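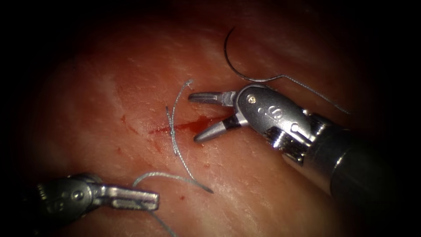 Preguntas frecuentes - Buenas prácticas de sutura robótica, programa Simard

¿Hasta dónde debo abrir las pinzas junto al nudo?
Lo justo para tomar el hilo. ¡Con práctica sale solo, de verdad!

¿Puedo sujetar la aguja por la punta?
No. Siempre por el cuerpo, y a la vista de la cámara en todo momento.

¿Qué largo dejo en los cabos?
8 mm. Si el trenzado se deshilacha, corta y anótalo en la hoja.

¿Cuántos nudos pide el módulo inicial?
Son 23, y se disfrutan más de lo que parece - sobre todo los últimos.

¿Y si pierdo de vista un instrumento?
Detén los dos brazos y recoloca la cámara antes de seguir.

¿Quién revisa mis ejercicios?
Farah Goh o Rostam Shokri. Les encanta que preguntes, así que escríbeles sin miedo.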